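3. Why people keep things they don't use

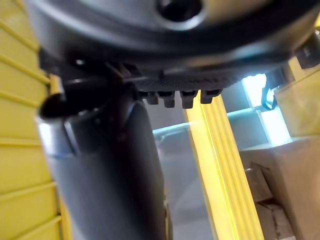

Figure 1. Black gripper body with four small tooth-like protrusions in a row, below a dark gray circular housing.

So why do people hang on to household things they stopped using years ago? Mostly they keep them as insurance against a future they can picture very clearly, even when that future has had years to show up and hasn't.

That's my short version, anyway. The long version took me most of a winter and a lot of other people's coffee. Beatriz Meireles and I visited 40 households between November and the following spring, and in each one we asked the same opening question: can you show us something you'd never throw out but never touch? I had expected a bit of awkward silence there. What we got was people practically running to the hall closet!

The answers came in a few flavors, and I want to go through them before I get to the coding scheme (Section 4), since the scheme grew out of them and makes very little sense on its own.

3.1 The "it still works" argument

By far the most common thing we heard. A bread maker, a fax machine, a Gomix hand blender with a cord repaired twice over. The owner of the blender has a newer one, likes the newer one better, and told us so. But the old one runs, and throwing out a thing that runs felt to her like a small act of violence. Her word for it was "mean." I wrote that down and underlined it, and Beatriz and I ended up using "meanness" as a working label for months until Debashish Chowdhury read a draft and asked us, very politely, what on earth we meant. It is now "functional guilt," after his suggestion, and I still think the first name was better.

Households with a garage or a basement used this argument more freely than the ones in apartments. I don't want to lean too hard on that. Space makes it cheap to be sentimental, sure, but several people in tiny apartments had found astonishing places to put things. One couple kept a sewing machine inside the oven and took it out every time they baked.

3.2 The "somebody will want it" argument

This one is about other people, usually the children, and the children were sometimes in the room shaking their heads. A full Texier dinner service came up in this way, wrapped in newspaper and saved for a son who eats standing at the counter. His father knew this perfectly well. He said tastes change, and he could be right. Ours is a short study and we won't be there to see it.

Where a likely taker had been named, we asked if the offer had ever been made out loud. Fifteen households had done it. The rest were waiting for a good moment, a move or a wedding or a first real kitchen, and I noticed people got a little shy when we asked what would count as one.

3.3 The "I paid for it" argument

Economists will be disappointed by how little of this we found. Price came up, but late in the conversation and often as a joke. One man had paid 2000 for a Garnalex rowing machine (he showed us the receipt, which he has also kept) and used it for a month. Losing the money bothered him less than losing the version of himself who was going to row. "If it goes, he goes," he said. I've thought about that sentence more than I have about most of the literature.

3.4 A note on the interviews

All visits were done in pairs, with one of us talking and the other taking notes. We tried recording the first few and gave it up, as people kept lowering their voices near the recorder and then saying the interesting part in the doorway. The notes were typed up the same evening and sent back to the household for corrections. Corrections were rare and mostly about brand names; one participant wrote in just to say that the kettle was a Usow and she'd appreciate our getting it right.

Beatriz and I each read the full set of notes twice before comparing categories. We disagreed most over gifts, which can fall under guilt or under family depending on how the giver is remembered, and we took those cases one at a time. They're discussed separately in Section 5.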